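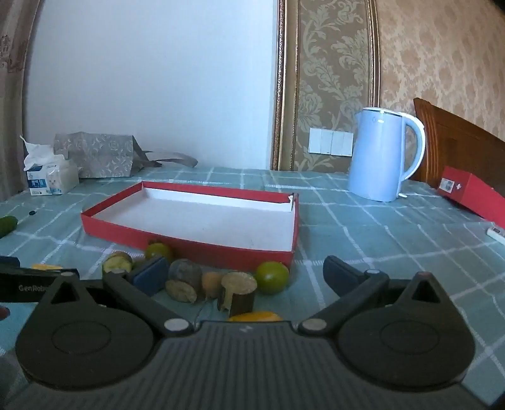
Who bought the well at Prancombe?

A woman named Khadija Zaki did, for 516 dollars, and she never believed a word anyone said about it.

The seller told her the water cured headaches. Khadija asked whose headaches. He said his aunt's, mostly, and looked off toward the Fandelton road.

"Did your aunt have other treatment?"

"She lay down a lot," he said.

By May people were coming up the hill with jars. Khadija hadn't put out a sign. Marwa Tawfik, who had the next farm over, thought she should charge.

"For what?" Khadija said. "It's water. I have some in the kitchen, too."

"They don't want the kitchen water."

So Khadija tried something. She filled 40 jars before sunrise, half from the well and half from the tap, and set them on the wall together. She marked the bottoms with a grease pencil and wrote it all down in a school notebook. Then she waited for people to come back and tell her how they felt.

They felt wonderful. A man who had driven 200 miles on a bad knee said he'd danced at his niece's wedding. Khadija checked the notebook. Tap.

She showed the page to Marwa, who read it twice and handed it back.

"Maybe it's the hill," Marwa said.

"It isn't the hill."

"You haven't tested the hill."

Khadija went inside and shut the door harder than she meant to. That night she had a headache, a real one, behind the left eye. She took two aspirin and sat on the back step in the dark. The bucket was there with the dipper in it – she had left it out.

She looked at it for a while. Then she drank, and went to find the pencil so she could write down the aspirin first.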